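Filed under: Short Fiction / Workshop Stories

Last updated December 19, 2020

The Offset

Do-yoon Um had been on the slab since breakfast, and he was having a wonderful time.

The slab was what everybody at Radberg called the test station in the back corner, the one with the marbled counter built into the angle of two walls. The arm stood over it on a steel post that Dennis Bloxham had welded himself and was still proud of. All week the arm had been missing. It would come down over a marker, lovely and slow, close its fingers, and lift nothing but air. Or it would catch the marker by one end and swing it about like a man who has just been handed somebody else's baby.

"It's the camera," said Dennis, who had stopped by with a mug in each hand. "I'd bet you the post."

"It's the fingers," said Do-yoon. "Look at this!"

He had one of them off already and was holding it up to the window. They were new fingers, the curved black ones from Halás, and he loved them. The old pair had been flat as rulers and let round things roll away, but these leaned in toward each other at the tips, so a marker settled down between them almost by itself. Only somebody had fitted them over the old spacers. You could feel it with a thumbnail: a tiny step at the root, on the left side only, where the finger sat proud of its seat.

"That's nothing," said Dennis.

"It's nothing here. Go all the way out to the tip, though, and it's the whole width of a pen cap!"

Dennis put down the mugs and ran his own thumbnail over it, twice, and then he went and found the drawer with the thin spacers in it without being asked.

They did it properly. Power off, tag on the switch, the four little screws laid out on a saucer in the order they came out (Do-yoon had learned that one the hard way, on his knees, with a magnet). He wiped the seat with a rag. Dennis passed him the spacer. The finger went on with a small click that made them both smile like idiots, and then Do-yoon tightened the screws a bit at a time, corner to corner, the way his uncle did the wheels on the van.

After that came the part he liked best. You had to teach the arm where its own hands were. You drove it to the home corner, opened the fingers and closed them on the gauge pin, and it wrote down what it felt. Then you did it again from the other side. The number for the left finger had read 447 all week. It came up 224, and when he turned the wrist over and tried the right one, that came up 224 too.

"Twins," said Dennis.

"Twins!" said Do-yoon, and wrote it on the back of his hand, the logbook being somewhere under the saucer.

He laid out markers at the right-hand end of the counter, side by side and a little crooked, which was how Usman Bugti wanted them. Usman wrote the routines and had views on tidiness. A machine that could only pick up tidy things, he said, was a vending machine. Do-yoon nudged one askew with his knuckle, stepped behind the yellow line, took the tag off the switch, and let her go at quarter speed.
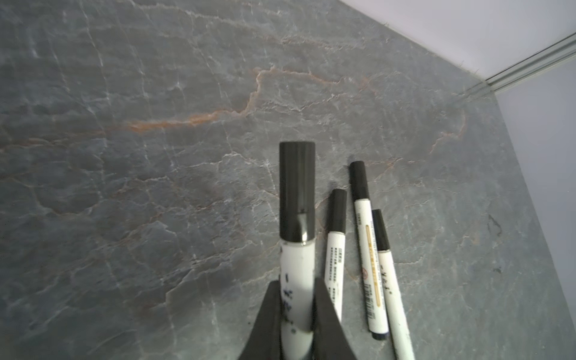
"Don't breathe," said Dennis.

"It doesn't mind if we breathe."

"I mind."

The wrist held still. On the screen the grip line rose, flattened out, and stayed flat, a beautiful dull line with no wobble in it anywhere. Do-yoon counted under his breath. At ten the fingers were supposed to lower the marker again and let go, and at ten they did, setting it down with a tap so light that he felt it more than heard it. The arm swung back to home and waited for him.

He ran it again. He ran it at half speed, and then at full, and at full speed it was a thing to see, down and close and up, with that little lean of the fingers doing half the work. By lunch they had put it through 120 picks. Trevor Crabtree came over from the Flonwood job, still in his safety glasses, and stood eating a sandwich through the last thirty.

"What was wrong with it?" said Trevor.

"Spacer," said Dennis, as if he had known since September.

Trevor thought about this. "I fitted those fingers," he said.

There was a silence, in which the arm went down, and closed, and came up.

"Well," said Do-yoon, "you got the right one perfect."

Trevor laughed so hard that he had to put the sandwich down. Then he wanted to see the old spacer, and turned it over in the light, and asked whether the second arm, the one waiting in its crate for Tovness, had the same kind in it. Dennis looked at Do-yoon. Do-yoon looked at the crate, which was on the high shelf, behind the ladder, behind the other ladder.

"The run's set for 200," he said. "Let it finish, and I'll come and help you lift."

He stayed where he was a minute longer, with his cold coffee, watching it work. Then he went to get the screwdriver.

Story by Neville Gosling

Contact | © 2020 All rights reserved | Back to top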